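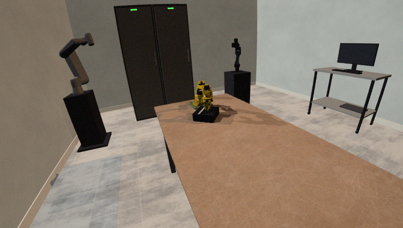 Page last changed: January, 4:42 pm

Home | Newsletter | Back issues | Workshop notes | Contact

Can it do the chores yet? The winter round-up

Short answer, no. Longer answer, a bit more than last year, and in odd places.

Quick one this month, I'm writing it between loads of actual laundry, which a machine is still not folding for me. Fifty bucks says it won't be by next January either. Takers write in.

First up, the Turness bench trials. We've been following these since the fall. The idea is dead simple — small arm on a table, one low box, get the gripper down to the box and do something useful with what's there. All worked out in simulation before anybody risks a real motor. The little yellow arm is the one they keep coming back to. Two others on pedestals in the same virtual room, but the small one gets the fiddly work and the fiddly work is what matters at home. Nobody needs a car door welded in the kitchen.

Their January note gives 1,167 simulated tries at the box job and calls 42 of the last 50 good. Sounds great! Then you read down the page and "good" means the gripper closed on the right thing and let go in the right spot. Doesn't say how long it took. I wrote and asked. Nineteen seconds a go on average, which is fine for a shop floor and a bit grim if you're waiting on your lunch.

What I like is they didn't tidy up the surface. The tabletop is all over fine scratches, with big ragged shadows lying across it from the arm. Shadows have been a pain for these things for years. A dark box in a dark patch is just the sort of thing that goes wrong in my garage, where there's one bulb and it's behind me.

What I don't like — everything's in the one spot, up at the far end, and the rest of the table is bare. My counter has never looked like that. Show me the same job with the mail on it, a wet cloth, half a sandwich.

Clalteck has gone the other way. No simulation to speak of, straight to a real sink, and they're stuck on cups. Mugs okay. Glasses not. They've swapped the finger pads again and there's to be a new write-up in spring, so I'll hold off saying more untill I've read it.

Galli, for the shop people. Sorting fasteners into trays, and this one I'd call nearly done. Reader with a small cabinet shop had a loaner for a few weeks and said it was slower than his nephew but turned up on time. It jams on washers that stick together. So do I. He gave it back in the end over the price, and over having to clear a whole bench for it, which in a shop that size is a lot of bench.

And Zerimdale wants us to believe in the bed-making machine. Watched the clip twice. Fitted sheet was already on. Come on.

So where's that leave us. Scorecard, same as always:

Picking one known thing out of one known box: yes, mostly, in simulation
Sorting hardware: yes, if you can spare the bench
Dishes: mugs only
Laundry: carrying it maybe, folding no
Beds: no
Wiping a table down: still waiting, and you'd think that'd be the easy one. Pressure is the trouble, too light and it skates, too hard and it stalls. Two groups have promised something, neither has sent anything.

If you've had any of these in your own place, even for an afternoon, send a few lines. Doesn't need to be polished, obviosly. Especially keen to hear from anyone who's tried one on a cluttered surface, or with a dog in the house.

Next issue is floors. Vacuums, mops, and the stairs problem — bring your complaints.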